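Guiding the hand to the shaft, by remote control

Before you record anything, sit down with a cup of tea and drive the hand about for ten minutes with no task in mind. I know it sounds like dawdling, but your wrist needs to learn the lag. When you do start, come in slowly and keep clear of the blue gear's teeth.
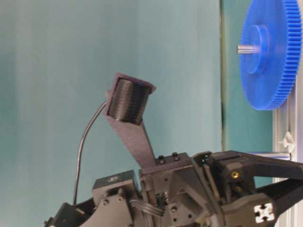
Dilruba Mridha reckons you should halve the speed setting for your first 43 tries and only then turn it up, and I've come round to her way of thinking.

Now for the part everyone rushes, which is lining up. Choose one approach and stick to it for the whole session, or the robot will learn a muddle of both.

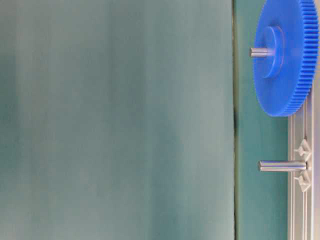

A good demonstration has a pause in it. Stop just short, let the hand settle, then go in level - the two shafts point the same way, so the wrist angle you find for the upper one will do nicely for the bare one below. Save the run, reset and have another go.

Comments

Kavinda Kumarasinghe
The pause helped mine no end, thank you!

Duygu Kozan
Do you keep the failed runs? I have 8.

We use cookies to remember your settings. OK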